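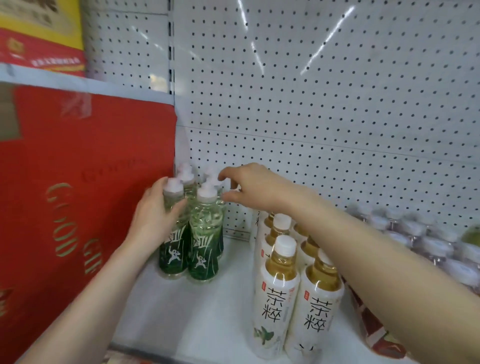

Kołodziej Company History Project
Interim progress report to the Pledora Fund
Submitted by Nesrin Soylu, project lead
2024-11-24

1. Purpose of this report

The report covers work done on the business history of the Kołodziej Refining Company since the last interim report in March. It follows the headings in the grant agreement. Spending is reported separately on the fund's own form. The request in section 7 needs a decision before the next payment is released.

2. Background

Kołodziej Refining began as a kerosene and axle grease dealer in Putmont and moved into refining when the founder bought a disused skimming plant on the rail spur east of town. The family kept a controlling share through two generations. The company sold its filling stations first, then the pipeline interest, and finally the refinery itself, which went to Rekasham Petroleum. The project has two outputs: a catalog of the surviving business records and a book-length history based on them. The earlier account, a company anniversary booklet, gives no sources and stops before the sale of the stations.

3. Work on the records

The records came from Rekasham in 491 boxes. All have now been opened, checked for mold, and given a temporary number. Full listing at folder level is complete for the board minutes, the general ledgers, the crude purchase contracts and the dealer files. Listing of the engineering drawings has started. The personnel files have not been started and will stay closed until the access terms are signed.

The order of the boxes does not match the transfer list supplied by Rekasham. The list appears to have been typed from an older office inventory, and whole series were renumbered when the Putmont office closed. We have stopped trying to reconcile the two numbering systems box by box. The catalog will carry the temporary number as the main reference, with the older number in a note where it is written on the box.

A gap in the board minutes was reported in March. It has been partly filled. Carbon copies of the missing minutes were found in the legal files, bound in with correspondence about the pipeline right-of-way. They are unsigned. Dilek Gezer compared them with the agenda sheets and the dividend register and found no conflict in dates or amounts. They will be cited as unsigned copies.

The tank gauging books are in poor condition. The paper is brittle at the fold and some pages have oil staining that hides the entries. The storage figures in these books can also be worked out from the monthly stock statements, and we propose to list the gauging books without repair.

4. Oral history

We planned 18 interviews with former employees and dealers. Recording is finished for the refinery operators and the office staff. The interviews with station dealers are behind schedule. Several dealers asked for the questions in writing first, and the release form had to be reworded to say clearly that a speaker may withdraw a passage up to the date of deposit. The revised form is attached as Annex B.

Transcripts are made by a paid typist and checked against the recording by a second person. Checking takes longer than was allowed for in the plan. Refinery terms are the main cause: "bottoms," "cut point" and "slop" were often typed as other words. A term sheet now goes out with each recording and the error rate has dropped.

5. Findings to date

These are working findings and should not be quoted outside the fund.

5.1 Ownership. The booklet says that the founder never borrowed against the plant. The ledgers show otherwise. The second still battery was paid for with a mortgage note held by a Putmont bank, renewed twice and then converted to preferred stock. The conversion gave the bank a board seat, which it used mainly on dividend questions.

5.2 Crude supply. The company bought most of its crude under short contracts from small producers and paid a premium for sweet grades. Margins were therefore exposed to field prices in a way that those of larger refiners with their own production were not. The purchase contracts have been entered in a spreadsheet by date, lease, volume and price. Entries have been checked against the pipeline run tickets for the years where both survive.

5.3 Retail. At its widest the network had 94 stations. The company owned the land at a minority of them. The rest were leased to the company and then sublet to dealers, and many of those leases came up for renewal close together. The decision to sell the stations is described in the minutes as a matter of capital needs at the refinery, but the dealer files suggest that the lease renewals carried at least as much weight. More work is needed here, and the dealer interviews bear directly on it.

5.4 Labor. Little can be said until the personnel files are open. The accident reports are filed with insurance and have been read. They are complete for the second still battery and patchy for the loading rack.

6. Writing

Chapters one to three are in full draft. Chapter four, on crude supply, is in outline with the tables done. The chapter on the stations is on hold for the reasons given above. Dilek Gezer has taken over the notes and bibliography, and the citation style has been changed to match that of the likely publisher. The change was made in the finished chapters first. Permission to reproduce maps from the pipeline files has been requested from Rekasham, with no reply so far.

7. Delays and requests

The access terms for the personnel files have been with Rekasham's legal department since March. Their last comment concerned medical details in the accident and pension papers. We offered to close those papers for 100 years from the date of birth of the person named, and this seems likely to be accepted.

We ask the fund to agree to the following changes.

Move the unspent travel money to transcript checking. Most interviews were held in Putmont and travel costs were lower than planned.

Move the due date of the station chapter to the end of the next reporting period. The due date of the full manuscript would stay as it is.

Accept the catalog without item-level listing of the engineering drawings. Folder-level listing would be kept.

8. Next period

Finish listing the engineering drawings. Complete the dealer interviews. Draft chapter four in full and circulate it to the two outside readers. Deposit the first group of checked transcripts, with signed releases, at the Putmont public library.

Annex A: List of record series and listing status
Annex B: Revised release form
Annex C: Outline of chapter four, with tables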